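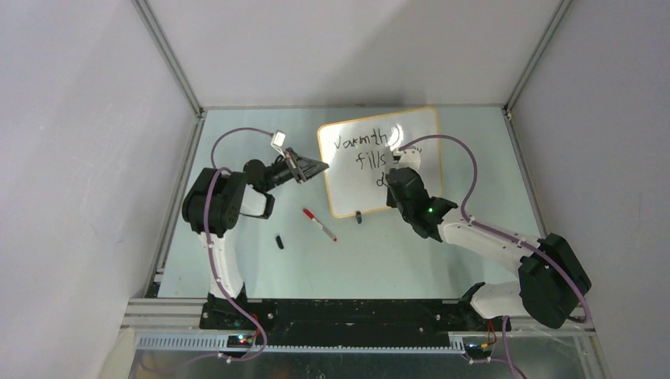
Figure 4: Two-arm whiteboard task in the Rilcombe cell. The board lies at a slight angle between the arms, with handwriting in black marker across part of its surface.

4.2 Finding the board and planning around the ink

Whiteboard tasks turned out to be our favorite stress test for Seol, the planning layer introduced in Section 3. The board is glossy, it slides when pushed, and the thing we care about most (the ink) is only a thin dark pattern on a bright surface. Lighting makes this harder. In Figure 4 a reflection sits just to the right of the top word, and our first segmentation model liked to treat patches like that as places where the ink had ended.

Seol handles this by keeping two maps. The first is a pose estimate for the board, fitted to the thin yellow-orange edging, which stands out well from the pale tabletop. The second is an ink map in board coordinates, updated every time a camera gets a clear look at a cell. Cells under glare or behind a gripper are marked unknown and keep their last confident value. In the figure the right gripper hides part of the third line, so a planner working from that view alone would have no idea how far the writing goes. With the stored map it can still plan over the hidden region, at a higher cost.

We were delighted by how much this simple change helped! Across 137 planning queries with partial occlusion, the version with memory returned a usable path for all but two, and both failures came from a bad initial board pose.

Arm assignment is solved together with the path. Each stroke target is given to one arm, and the other is offered a holding contact on the board edge if it can reach one without crossing the first arm's swept volume. The cables are included in that check as inflated tubes around the forearms. This is crude, but it removed most of the odd wrist motions that Arlo Nguyen-Tran found while replaying the Flindico logs. Median planning time was 666 ms, measured on the same workstation that runs the controllers.

Loose items such as markers and caps are added to the collision scene as low boxes. We do not yet track them between queries, so a pen that rolls is only noticed at the next full scan. Section 4.3 looks at what this costs on the longer Skakville sequences.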